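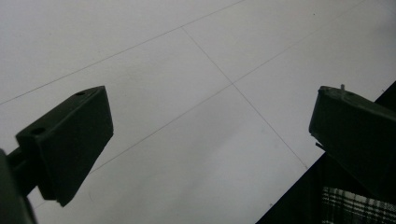 I have eaten at De Graaf on Godmont Street more times than I can count, and I still don't think it should have dropped its bookings. Since April you can't reserve a table there. You turn up, give your name at the door and wait. The owner, Marloes Koster, says it is fairer on people who live nearby and decide late. I can see the thinking, but I don't agree with it.

The people who can stand outside for an hour at seven in the evening are mostly young and mostly without children. My neighbour Ingrid Ferreira is in her seventies and used to go every month for the mussels. She can't stand that long, so she goes to Carkarano now, where they will hold a table for her and the soup is worse.

Restaurants do have a real problem with no-shows. De Graaf has 19 tables, and if three of them sit empty on a Friday that is a bad night. I would happily leave a deposit. Plenty of places take one, and the regulars I know pay it without complaint.
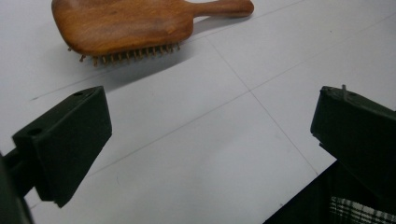 The queue also changes how you eat. When you have waited that long you order too much. Last time we had the smoked eel, two plates of croquettes and the pork shoulder before we had looked properly at the menu, and half the pork came home in a box. The staff were polite, but they wanted the table back, and the bill arrived while Joris was still on his pudding. When you could book, they let you sit over a coffee.

The food is as good as it ever was. The eel comes on dark rye with plain horseradish cream and costs 11, which is fair for the size of it. The croquettes are crisp and properly seasoned. If anything the kitchen has got better with the new cook, and the house white from Volldale is still the one to order.

My suggestion is to split the room. Keep half for walk-ins and let the rest of us ring up in the afternoon. The bar can stay first come, first served, as it always was. Until something like that happens I'll be going on Mondays, when the wait is short, and having the eel.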